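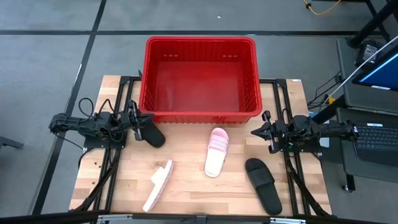
Slide sandals on a wooden table. A very old idea in a fairly new form.

Why Do We Wear Sandals? (And Other Questions About Your Feet)

Your feet came free with the rest of you, and for most of human history people simply used them as they were. Bare feet are good equipment. They grip, they bend, they have toes for balance, and the skin on the bottom gets thicker the more you walk on it. Someone who goes barefoot all year can stroll over gravel that would have you hopping and yelling by the second step.

Still, there are things a bare foot doesn't care for. Thorns are one. Hot sand is another. Ice is a third, and if your little brother owns plastic building bricks, you already know the fourth. At some point, a very long time ago, a person with sore feet looked at a piece of bark or a scrap of animal skin and had an idea.

The first sandals

We don't know who made the first sandal. They didn't sign it. We don't know exactly when, either, which is the trouble with things made of plants and leather: they rot. A stone axe can sit in the ground for ages and come out looking only a little annoyed. A sandal usually turns into dirt.

Usually, but not always. In very dry caves the tiny living things that rot stuff have a hard time, and old footwear can last. Some of the oldest sandals ever found came from a cave in Oregon. They were woven out of sagebrush bark, twisted into ropes, with a flap to cover the toes. They are thousands of years older than the pyramids, and you would know what they were right away. You might even want a pair, although sagebrush bark is said to be scratchy.

A sandal really needs only two parts. There's the sole, the flat bit you stand on, and there's something to stop the sole from being left behind when you walk off. That second part is where people got creative. Some used a cord between the toes. Some used a loop around the heel. Some used so many straps that getting dressed must have taken until lunch.

Sandals with somewhere to be

In ancient Egypt, sandals were made from reeds, palm leaves or leather. Lots of people went barefoot anyway, but kings and important people had sandals, and a few kings had pictures of their enemies put on the soles. Every time the king took a step, he got to squash somebody. It was petty, and it must have been enormously satisfying.

About 2,000 years ago, Roman soldiers marched in heavy open boots that look to us like sandals with ambitions. The leather was cut into strips at the top, which let in the air, and the thick soles had iron nails hammered into them. The nails made the soles last longer and gripped the dirt. On smooth stone they did the opposite. One old story tells of a Roman soldier who charged bravely across a paved floor, slipped on his own nails and fell over in front of the enemy. It did not end well for him.

In Japan, people wore sandals woven from rice straw. They were cheap and light, and they wore out fast, so travelers would carry spares. People also wore wooden ones called geta, which stand on two little blocks like a table with half its legs missing. Geta keep your feet up out of the mud, and they go clack, clack, clack when you walk, so they are a poor choice for sneaking to the kitchen at night.

Which foot is which?

Look at the bottoms of your shoes. The left one curves one way and the right one curves the other. It seems obvious, doesn't it? You have a left foot and a right foot, so you need a left shoe and a right shoe.

The Romans knew this. Then, for a few hundred years, a lot of shoemakers in Europe and America went back to making both shoes the same. They were called "straights." You bought two matching shoes, put them on whichever feet you liked and walked around in some discomfort until the leather gave in. Part of the reason was high heels, which had come into fashion and were tricky to carve in left-and-right pairs. Shoemakers build a shoe around a foot-shaped block called a last, and if every customer needs a left last and a right last, you have twice as many lasts to carve and nowhere to put your lunch.

Left and right shoes came back in the 1800s, when better machines made it easier to carve the blocks. Feet everywhere were relieved.

Measured in barley

Shoe sizes are peculiar too. In the United States, each whole size is one third of an inch longer than the one before. Why a third? Long ago in England, people used grains of barley to measure small things, and three barleycorns laid end to end made one inch. Shoemakers liked the barleycorn and kept it. So if you have gone up two sizes since last May, your feet have grown by two grains of barley, and you may tell people so.

A museum full of other people's shoes

Bleddyn Powell looks after the shoes at the Bozsik Museum of Footwear, which has 752 of them. That is an even number, but he would like you to know that they are not all pairs. Old shoes tend to turn up one at a time. People lose one in a bog or drop one down a well, and the other goes off and has its own life.

Quite a few of the museum's single shoes were found inside walls. People used to hide an old shoe near the chimney or under the floor when they built a house, probably for luck or to keep away bad spirits. They almost never wrote down the reason, so the experts are guessing. Most of the hidden shoes were completely worn out, and many belonged to children. Powell's favorite is a child's shoe that has been patched so often there is more patch than shoe.

"You can see where the big toe was," he says. "Somebody 400 years ago had a big toe just like yours, and it was coming out the front."

So what is a slide?

A slide is about as simple as a sandal can get. It has a sole and one wide band across the top, and nothing at all at the back. There's nothing between your toes, either, and that makes it different from a flip-flop. You slide your foot in, and that is where the name comes from. (Shoe people do not always think very hard about names.)

Many slides today are made of foam. Foam is plastic or rubber with a huge number of tiny bubbles in it. When you step down, the bubbles squash. When you lift your foot, they spring back. Bubbles weigh almost nothing, so the sandal is light, and often it will float. This is handy at the lake, where sandals like to go exploring.

The bubbles don't last forever. After enough squashing they stay squashed, and you get a dent the shape of your own foot.

There is one catch with having nothing at the back. Your toes have to do the job of holding on. Without thinking about it, you scrunch them a little with every step and take shorter steps than usual. Slides are fine for going to the pool. They are not fine for climbing trees, riding a bike or running away from a goose.

Try this at home

You'll need some thick cardboard, a pencil, scissors, tape and a strip of old cloth as wide as your hand. Ask before you take the cloth. It may turn out to be somebody's good pillowcase.

Stand on the cardboard and draw around your foot, then cut out the shape a little bigger than the line. Lay the strip of cloth across the top of your foot, just behind the toes, and tape both ends tightly under the cardboard. Make another for the other foot, unless you are planning to leave it in a bog.

Now walk up and down a carpet for 30 steps, well away from any stairs. Does the sandal slip sideways? Does the tape let go? Try moving the strip forward or back, or add a second strip behind your heel, and walk again. Keep the sandals indoors, and keep them out of puddles. Cardboard has strong feelings about puddles.

Words to know

Sole: the flat bottom part of a shoe or sandal.
Last: a foot-shaped block that a shoe is built around.
Geta: Japanese wooden sandals raised up on blocks.
Straights: shoes made the same for both feet.
Barleycorn: one grain of barley, or one third of an inch.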